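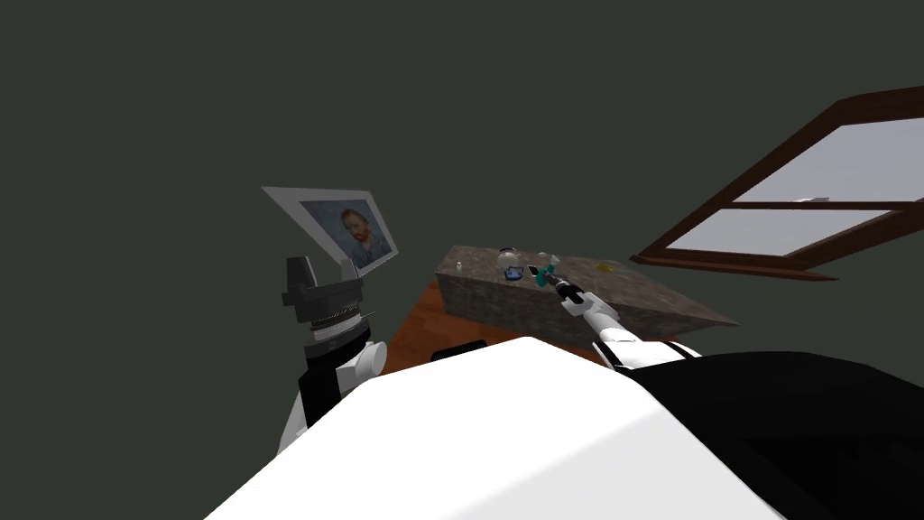 Simulated pick and place, student team - grasp slips on lift
Forum: Club and Coursework Projects > Simulation

pinyu_lui
Second-year project group, four-credit course, graded on a simulated tabletop task. Two arms on a white body, two grippers, small objects on a stone counter. The right arm picks, the left is held upright out of the way until we get to the handover stage. Camera is the head view.

Problem is the lift. The fingers close on the teal piece, contact is reported on both sides, and then somewhere in the first part of the upward move the piece rotates out. Over 100 trials with randomized start positions we get 725 contact dropouts in the log, so several per trial, and the lift fails in most of them. Timestep is 2 ms. Friction on the finger pads is already higher than I would like to defend in the report.

Planner is the stock one from the course repo (Dirkden). We have not touched the solver settings. Report is due in June, handover demo before that.

enda_on
What collision geometry is on the teal object? It has parts sticking out in several directions. If the importer gave you a single convex hull, the fingers are closing on a surface that doesn't match the visible mesh. The render will look like a good grasp and the physics will be holding something closer to a lump.

pinyu_lui
Single hull. It was the importer default. I assumed the hull would be more forgiving.

enda_on
It is more forgiving for resting on a table. For a two-finger grasp you want flat, parallel faces under the pads. Split it into boxes, one per protruding part, and one for the center if they don't overlap already. Turn on the collision overlay and look at it before running anything else.

tri.doan
Disagree that this is the first thing to fix. Several dropouts per lift says solver to me. Contacts flicker when the gripper is position controlled with a stiff gain and the target is well inside the object. Each step it pushes in, gets pushed out, loses contact, repeats. You can have perfect boxes and still see that.

Put a force limit on the fingers, drop the gain, and raise the solver iterations to 8. Then count again.

enda_on
Flicker on a flat face usually doesn't rotate the object out. She said it rotates. With a hull, the pads land on sloped facets and you get a moment about the closing axis. Geometry first.

tri.doan
She said it rotates "somewhere in the first part" of the move. That is also where the arm acceleration peaks. You can't separate the two from what has been posted.

nkravchuk
I graded this task last year, so a few notes that are not about who is right.

The rubric does not penalize the friction value. It penalizes an undocumented one. Put it in the parameter table.

Do one change at a time and keep the seeds fixed. Last year Majimbun (the team name, they picked it) changed the hull, the gain and the approach angle the same evening. Their success rate went up and they could not say why in the oral, which cost them more points than a lower rate would have.

Also check object mass. The course assets have had wrong units before. A piece that size should not be heavier than the gripper can carry.

pinyu_lui
Mass looks fine for the teal one. The glass sphere next to the bowl has no mass entry at all, so I suppose it is computed from volume with default density. We haven't tried to pick it yet.

nkravchuk
Set it explicitly. Default density on a solid sphere will give you something much heavier than you expect for its size.

genolsz
Unrelated to the grasp, but is the camera roll intended? The counter comes out steeply tilted in the view, and so do the portrait and the window. If your pose estimator was trained on level views you are going to pay for that as well.

pinyu_lui
Head pose is randomized, roll included. Assignment requires it. Pose for these trials comes from the simulator state, so the estimator is out of the loop for now.

genolsz
OK. Then keep it out until the lift works. We ran Bundness with both in the loop from the first week and spent a month blaming the wrong one.

tri.doan
Seconding that. Ground truth poses until the physics is boring.

pinyu_lui
Results, same seeds each time, one change per run.

Run A, boxes in place of hull, nothing else changed: rotation mostly gone. Dropouts down only slightly. Most lifts complete, but the piece creeps downward between the fingers.

Run B, original hull, force limit plus lower gain plus 8 iterations: dropouts nearly gone. Piece still rotates out in a large share of trials. I know that is three changes. They were posted as one suggestion.

Run C, both: lifts complete in almost all trials, no visible creep. Remaining failures are all starts near the end of the counter where the arm is close to its reach limit.

enda_on
So rotation was the hull.

tri.doan
And the dropouts were the gain. The creep in A is what I was describing.

I would split B into separate runs before you write it up. My guess is the iteration count does very little and the force limit does most of it. If so, go back to the default iterations and save the compute.

nkravchuk
Agree on splitting B. For the reach failures, either restrict the start region and state it, or leave them in and report them separately. Both are accepted. Do not drop them silently.

pinyu_lui
Will leave them in. Next question, for the handover: the left arm currently sits with its wrist up and the gripper high in the camera view, blocking part of the background. Is there a preferred rest pose, or does it not matter?

enda_on
Doesn't matter for the grade as far as I remember. It matters for planning time. Pick a rest pose from which the elbow doesn't have to flip to reach the handover point. Ondadska has a script that samples rest poses and scores them by joint travel. It is old but it runs.

genolsz
The script assumes both arms have the same joint limits. Check yours first, ours were mirrored wrong in the config file.

pinyu_lui
Checking now. Split runs for B are queued, I'll post the numbers in this thread when they are done.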